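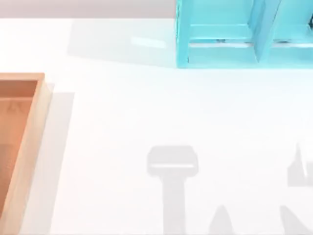
I run Fondier, a little shop and mail-order business selling secondhand knitting patterns, and I need someone to help me two mornings a week from October. I've just bought a whole collection from a lady who was closing her place in Dinsa – 3,980 leaflets, most of them still in the boxes they came in – and I can't get through them on my own while the orders keep coming!

You'd be sorting by maker and decade, checking that no pages are missing, typing up the listings and packing parcels. I'd like us to get 200 patterns listed each week, but I'm not going to stand over you with a stopwatch. You don't have to knit (I'm fairly hopeless at sleeves myself), though you do need to tell a 4 ply from a double knit, or be happy to learn. Neat handwriting is a plus for the labels.

Pay is 1,000 a month, paid on the last working day, plus your bus fare if you're coming in from Hanunano or further out. We're up one flight of stairs and there's no lift, sorry. Tea is free and so are the duplicates, within reason.

To apply, send me a letter or an email of no more than 200 words telling me what you've done before and which mornings suit you. No CV needed. I'm reading them as they arrive, so sooner is better.

Posted 6 September 2026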